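How to Lay Out Clothes on the Bed Before You Pack

Every packing method I have read assumes a person who owns eleven matching grey items and a set of little zip cubes. I own jeans, a great deal of pink, and a suitcase with one wheel that has opinions. What follows is how I get from a full wardrobe to a closed bag in under an hour, using a bed as the only piece of equipment.

It works for a weekend at Zarnutside or three weeks anywhere. The bag changes. The bed doesn't.

What you need

One made bed. One bag. Clean clothes, including the ones still on the line that you've been calling clean since the weekend before last. A luggage scale if you're flying (mine is a Widham, and it is never wrong in my favour).

Step 1: Make the bed first

Pull the doona up and put the bedspread over the top. I know. You're about to cover it in clothes, and it feels like vacuuming before the party. But a rumpled doona swallows socks, and you'll find them the night you get home. A patterned spread is a bit harder to see small dark things on, so if yours is busy, put undies and socks on the pillow, where they'll at least be obvious.

Step 2: Get everything out, then stop

Bring out whatever you think you might take and pile it on a chair. Don't sort yet. Close the wardrobe door. From here on, things may leave the pile but nothing may join it, except for whatever you've forgotten, which will be pyjamas.

Step 3: Start with the heaviest thing

For most of us that's jeans. Do up the button, fold one leg over the other so the back pockets face out, and smooth the seat flat. Then fold up from the hem until you have a rectangle that will sit in the bottom of the bag. Aim for a shape you could stack a book on. It needn't be perfect. Denim has spent its whole life resisting you and won't give in now.

If the pair has big patch pockets, check inside them. I once flew with a parking ticket, a hair tie and half a muesli bar, all of which had been through the wash.

Step 4: Put the loud thing beside it

Now take the brightest thing you're bringing and lay it next to the denim. Most brights get on fine with blue, so the real test comes next, when each further item has to go with both. If it only goes with one, it goes back to the chair. If it goes with neither, you bought it on holiday, and it belongs to that holiday.

Don't fold the bright one yet. Leave it spread out with the waistband near the jeans so you can see how much room it's really asking for. Big soft garments look modest on a hanger and then take over half a suitcase.
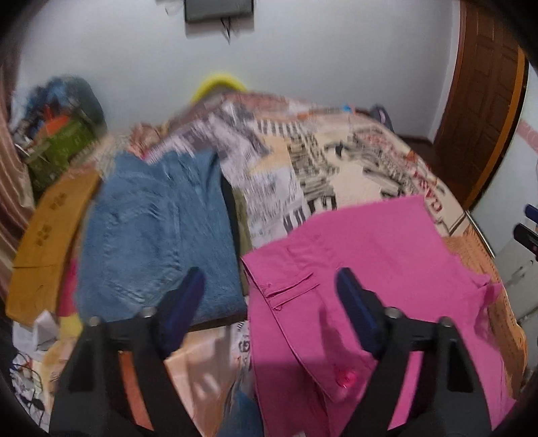 Step 5: Layer the small stuff underneath

Anything thin can tuck partly under the jeans while you decide, with an edge left poking out so you remember it exists. A hidden T-shirt is a T-shirt you will pack twice. Dark things go under, pale things go on top, and belts stay off the bed altogether until the end, when they get run around the inside wall of the bag.

Step 6: Fold the bright one properly

Lay it face down and run your palms from the waistband outwards. Gathered bits near a waistband won't lie flat, so stop ironing them with your forearm. Bring the sides in to the middle, tuck any tabs or loops inward, then fold from the bottom towards the waist. Folding towards the waist leaves the bulky part on the outside, where it doesn't press a ridge into everything else.

Rolling is allowed. People who roll will tell you they roll.

Step 7: Take a third away

Stand at the foot of the bed and look at it all. Work out how many times you'll be doing washing, then remove a third of the tops. The bottoms can stay. Tops are where the optimism gets in, particularly anything you'd describe as "for a nice dinner".

I skipped this step once, going up the coast. My bag had 60 litres of room and, by the time I'd finished, no interest in closing. I wore four of the tops and apologised to the rest.

Step 8: Load in the order you laid out

Jeans go in first, flat, at the wheel end. The bright garment goes over them, then the tops, then socks in whatever gaps are left. Shoes go along the side in a shopping bag. Pyjamas go last, as you'll want them first and you've only just remembered them.

Zip it up, weigh it, and take one thing out.

If the bag won't close

Don't sit on it. Open it up again and look at the corners, which are nearly always empty, while everything you own is heaped in the middle like a sandcastle. Shift the socks outwards and try again. If that fails, wear the jeans on the plane. You'll be warm and slightly cross, but you'll be carrying a lot less.

When you get home

Run the whole thing backwards. Tip the bag out on the bed, and anything still folded the way you packed it goes on a short list of things not to bring next time. Mine has had the same linen shirt on it since January. It's coming to Skerkau with me next month.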